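Restored Clustard Puppet Reels Head Back to the Big Screen

Fans of hand-made animation have a treat coming in July. The Adeyemi Cinema in Stonov will show the restored Clustard reels, a set of 11 short stop-motion films that have been out of sight for decades. For anyone who loves puppets, paint and patience, this is a wonderful piece of news.

The Clustard studio was a tiny outfit. It had two animators, one lamp stand and a rented room above a bakery, and it made its shorts for local theaters to run before the main feature. The stories are simple ones: a fox who wants to be a mail carrier, a teapot that goes to sea, a pair of boots who can't agree on which way to walk. What makes them so much fun is the movement. The fox's ears never stop twitching, and the sea in the teapot film is made entirely from folded cloth, shifted a little for every shot.

The cans were found during a cleanout of the Adeyemi's old projection booth. Film restorer Nnamdi Anozie took them on and has spent most of his evenings with them ever since. The longest short alone needed 926 separate repairs, from torn sprocket holes to scratches running right across the boots.

"I'd fix one shot, play it back and end up watching the whole film again," Anozie said. "You can see thumbprints in the clay. I left every one of them in."

The colors are the big surprise. The only copies in circulation were faded to a muddy pink, and the new scans bring back deep greens and a bright orange sunset that got a round of applause at a test showing for theater staff.

There is new music, too. Brullusport, a four-piece band from Stonov, has written a score for the silent shorts and will play it live at each screening — toy piano, clarinet and a very busy drummer. The full program runs 60 minutes, so it should suit younger viewers as well as the die-hards. 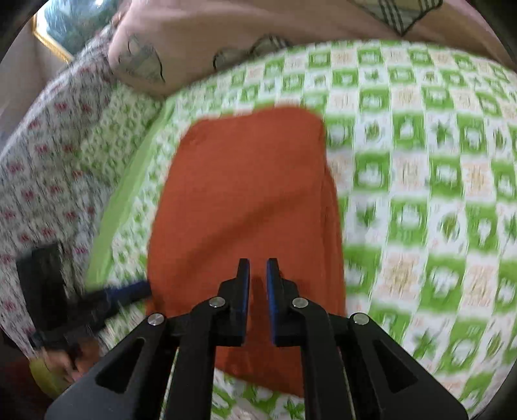

Screening details

The reels will play twice a day through July, at 2 p.m. and 7 p.m., with the doors opening half an hour before each show. Anozie will stay after the evening screenings to answer questions, and he is bringing the original fox puppet with him — ears and all. Seats are not numbered, and tickets are sold at the Adeyemi box office.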